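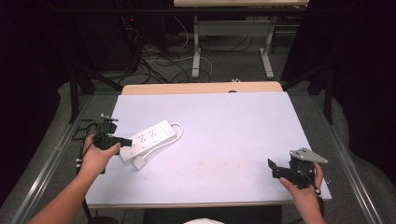

Fitano Hand-Held Gripper Pair
Tabletop recording kit for two-handed work

Home / Equipment / Data capture / Hand-held grippers

Teach a two-armed robot by doing the job yourself. The Fitano pair puts one gripper in each of your hands, so you can pick, hold, turn and pass things over a table the way you normally would, while the kit records both sides together. We've been selling bench gear at Skakia for a long time and this is the item we most enjoy demonstrating, partly because people get the hang of it so quickly!

What it's good at

Short jobs on a table, done with two hands. Cable work is the one we get asked about most, and it's a great first project: a power strip with its cord still attached gives you a stiff body, a floppy lead and a plug that never lands in the same place twice. One hand steadies while the other gathers. You'll learn more about your own process from an afternoon of that than from a week of moving blocks.

Other jobs our customers have put it to: bagging small parts, folding cloths, loading trays, closing cartons.

In the box
Left and right gripper
Two data cables
Recording unit and power supply
Set of spare jaw pads
Printed setup card

Not in the box
Table, work board, stands, lighting, computer. See the planning notes.

Planning your station

Buyers tend to spend all their thought on the grippers and then run short on the bench. Please budget for the whole corner of the room. Aisling Gilmartin in our planning office keeps a worksheet for this and will happily send it over, but the main points are these.

Work surface. A plain, pale, matte board laid over an ordinary table is plenty. It'll pick up scuffs, and that's fine. Buy two while you're at it and swap when the first gets tatty.

Cables. Both grippers are wired. Leave slack on each side so the lead can follow your wrist to the far edge of the board and back, and route the rest down and away from your feet. Long runs across a carpet get messy fast (ours certainly do), so add a few floor covers to the order.

Background. Dark curtains are cheap and keep the recording free of people walking past. Measure before you buy, and leave room to get behind the table.

Power. Put the recording unit on its own outlet, away from whatever strip you're using as a work item. Yes, someone has unplugged their own session.

People. This is the line most often missing from a budget. Recording is real work for the hands and shoulders. Plan on sessions of 47 minutes at most, with a proper break after each, and train at least three people per station so no one is stuck with it all day.

How many pairs?

One pair per station, plus one spare pair for every six stations. If you're only testing the idea, start with a single pair and rent the second. Rental fees from the first three months come off the price if you decide to keep it.

Emrys Griffiths runs packing trials at Moriarty and began with one table in June. His advice to new buyers: "Pick one boring job and stay on it until the recordings look alike. We changed jobs every day at the start and had to throw most of it out."

Ordering and delivery

Stock pairs leave our Pusitby warehouse within 14 days. Orders of six pairs or more are built in one batch, so ask for a date before you book your room or your crew. Every pair is checked together and should stay together; please don't mix lefts and rights between boxes.

Spare jaw pads and cables can be ordered on their own. Keep one full set of each on the shelf.

Want to try it first? Tadhg Madigan looks after the demo bench and can set you up with a two-hour slot, morning or afternoon. Bring the items you'd like to work with, the more awkward the better.

Request a quote
Book the demo bench
Download the station planning worksheet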